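In July my old classmate Samuele Melis invited me to the open day of Andberg, the company where he works since two years. I had promised to come last summer already and did not manage, so this time I took the early train and arrived at 9:30, before the coffee was ready.

The building is a former shoe factory, and there were more visitors than I expected. On the ground floor they show the older machines, mostly for packing. I spent little time there. Samuele wanted me to see Serra, the project upstairs, in which a robot with two arms learns to handle things that break easily. The person at the controls guides both arms, and everything is recorded for the training later. They have collected 2673 recordings until now, and Samuele told me he is a little tired of eggs.

I stayed for more than an hour and watched the eggs.

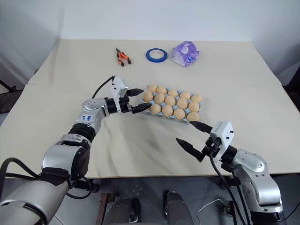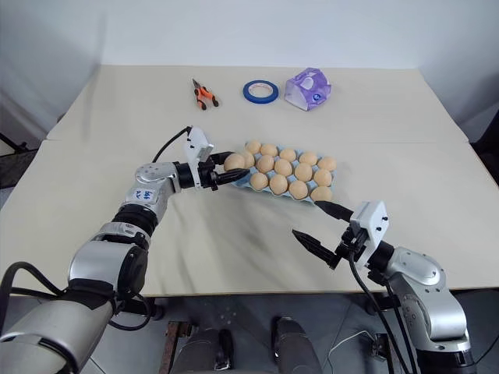
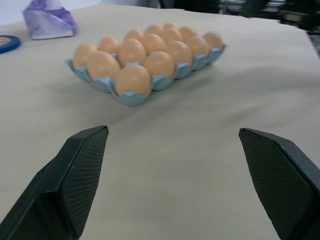

How do they know how strongly the robot should hold an egg?

Samuele said that they set a limit on the force of the gripper, and they found this limit by trying. They began very low, so that the eggs slipped out, and increased it in small steps until they stayed. The first week cost them 69 eggs. After that the losses became small, and now most of the mistakes come from a bad angle.

What surprised me most was how slow it goes. In the videos on the internet such robots look fast, but many of those are speeded up. At Andberg one egg takes about 80 seconds when a new operator is learning, and a visitor next to me asked if he could do it by hand and go home. The operator laughed politely. I think she had heard it before.

I also asked about the software. It is called Jevedus and they write it themselves, but the explanation was too technical for me, and I do not want to repeat it wrongly.

For lunch we went to Vandico, the small place across the street, and I had a very good lentil soup. Samuele had to go back at two for the next group. I bought a bag of cherries near the station and ate almost all of them on the train.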